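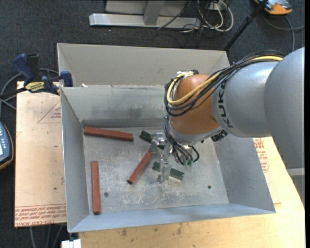 Blocos numa caixa de metal, com a garra já lá em baixo.

Devolvam-me o intervalo

No mês passado fui ver o Gurnus ao Henico e saí de lá a meio. Não saí zangada, o filme é bom, saí porque tinha bebido um chá enorme antes de entrar e há um limite para o que uma pessoa aguenta por amor ao cinema. Quando voltei ao meu lugar (a pedir desculpa a seis pares de joelhos, a pisar um saco de pipocas que não era meu), a irmã do protagonista tinha morrido e toda a gente estava a chorar menos eu. Perguntei ao meu marido, em voz baixa, o que se tinha passado. Ele fez-me sinal para me calar. Fiquei o resto do filme sem perceber se tinha sido acidente ou vingança, e passei o caminho até casa a discutir com ele sobre isso.

Venho portanto defender uma coisa fora de moda: o intervalo. O intervalo a meio do filme, com as luzes a subir devagarinho, as pessoas a piscarem os olhos e aquela procissão até ao bar. Cresci com ele. No cinema de Munar, onde vi quase tudo o que vi até aos dezasseis anos, havia intervalo em todas as sessões, até nas de desenhos animados, e a minha mãe aproveitava para fumar cá fora com a vizinha enquanto eu e o meu irmão gastávamos o dinheiro do lanche em rebuçados que colavam aos dentes. Lembro-me melhor de alguns intervalos do que dos filmes à volta deles!

Eu sei o que me vão responder, até porque já me responderam. Escrevi duas linhas sobre isto numa página de cinema que frequento e caiu-me em cima o Jamshid Ghorbani, que lá escreve há anos e com quem concordo em quase nada, a dizer que cortar um filme ao meio é uma barbaridade. Que o realizador pensou num ritmo. Que ninguém faz um intervalo a meio de uma sinfonia. (Faz-se entre a primeira parte e a segunda do concerto, Jamshid, e ainda se bebe um espumante.) O argumento dele tem um fundo de razão, e não quero fingir que não. Há filmes que vivem da pressão, que nos vão apertando, e se alguém acende as luzes aquilo esvazia como um pneu. O primeiro filme do Ehsan Karimi, por exemplo, aquele passado todo dentro de uma oficina, dura 103 minutos e eu atirava o meu sapato a quem se atrevesse a interrompê-lo.

Só que ninguém está a pedir intervalo em filmes desses. Estou a falar dos outros, dos compridos, e os compridos estão por todo o lado. Antigamente um filme de três horas era um acontecimento, levava-se casaco e avisava-se a família. Agora vou ver uma comédia sobre dois primos que herdam um barco e ao fim de duas horas ainda andam à procura das chaves. Não tenho nada contra filmes longos – alguns dos que mais amo são longuíssimos – mas se os realizadores ganharam o direito de nos ter sentados uma tarde inteira, acho justo que nós ganhemos uma ida à casa de banho.

E depois há isto que me irrita um bocado, a ideia de que o intervalo é coisa de gente que não gosta de cinema a sério. Os grandes épicos vinham com intervalo de fábrica! Com música própria, com um cartão a dizer intervalo, com uma segunda abertura quando se voltava. Quem montava esses filmes sabia onde ia cair a pausa e trabalhava para ela. A primeira metade acabava num juramento, numa partida, numa porta a fechar, e íamos para o átrio com aquilo entalado na garganta. Era uma ferramenta, como é o fim de capítulo num romance. Os autores de séries vivem disso e ninguém os acusa de barbaridade nenhuma.

O mau intervalo existe, claro. Todos apanhámos o intervalo a meio de uma frase, o projetor parado porque o relógio mandou, a heroína a dizer «o teu pai é» e pumba, publicidade a um stand de automóveis. Esse merece todo o ódio que lhe têm. Em Munar havia um projecionista que parecia escolher o pior momento por gosto, e uma vez partiu um beijo ao meio, a sala assobiou tanto que ele teve de voltar atrás. Mas a resposta a um intervalo mal feito devia ser um intervalo bem feito, marcado por quem fez o filme. Não percebo por que é que isto é tão difícil de pôr em cima da mesa. Entrega-se a cópia às salas com o ponto de paragem indicado, a sala que quiser usa, a que não quiser segue em frente.

A Irén Illés, que programou uma sala pequena durante muito tempo e que me atura ao telefone, diz que o problema é outro, é a grelha. Um intervalo rouba minutos, os minutos somados roubam uma sessão, e a sessão da noite é a que paga a luz. Acredito nela, que fez essas contas e eu nunca fiz. Mas também me contou que, quando repôs um épico antigo com a pausa original, o bar vendeu mais naquela noite do que no resto da semana. E olhem para o que já nos fazem antes do filme: no Henico levei com 20 minutos de anúncios e trailers, e um dos trailers era do próprio Gurnus, para o qual eu já tinha bilhete e estava sentada. Tirem daí metade, ponham-na a meio, e o relógio nem dá por isso. Eu até via os anúncios com melhor cara se pudesse esticar as pernas enquanto passavam.

Há ainda a questão da conversa, que para mim é a maior. Fui há uns anos a uma sessão especial no Edwards, uma sala enorme, daquelas com balcão, 700 lugares e quase 100 pessoas em pé lá atrás, e o filme tinha intervalo. No átrio estava toda a gente a discutir. Uma senhora que eu nunca tinha visto agarrou-me o braço e garantiu-me que o padre era o culpado. Eu disse que não, que era o notário, que ele tinha mentido sobre a carta. Um rapaz atrás de nós na fila do café achava que não havia culpado nenhum, e foi corrido com olhares. Voltámos para dentro cheios de teorias e a segunda parte foi vista de outra maneira, com uma sala inteira a torcer e a soltar ais. (Era o padre. A senhora procurou-me com os olhos à saída e levantou o queixo.)

Isto em casa não acontece. Em casa temos o botão da pausa, e usamo-lo mal, para atender o telefone, para mexer o arroz, para ir ver se o gato saiu. É uma pausa solitária e sem cerimónia. Dizem-me muitas vezes que quem quer parar o filme que fique no sofá, e eu acho isso um péssimo conselho para dar a alguém de quem se espera que compre bilhetes. A minha sogra deixou de ir ao cinema por causa das costas. A minha amiga Banafsheh só foi a um filme durante a gravidez toda, e escolheu-o pela duração. Há diabéticos, há gente com próstata, há crianças, há pessoas que saíram do trabalho às sete e não jantaram. Uma arte que se diz popular podia lembrar-se de que o público tem corpo.

Não quero uma lei nem uma obrigação. Queria que se experimentasse, por exemplo uma sessão por dia com pausa, assinalada no cartaz com um i pequenino, como se assinalam as dobradas e as legendadas. Quem é da escola do Jamshid vai à outra e fica lá colado à cadeira, feliz da vida, a sofrer pela integridade da obra. Eu vou à minha, bebo o meu chá, e desta vez fico a saber de que morreu a irmã.

Já agora, se alguém viu o Gurnus e sabe, escreva-me. O meu marido insiste que foi acidente, mas ele também adormeceu um bocadinho na parte do comboio e não me fio.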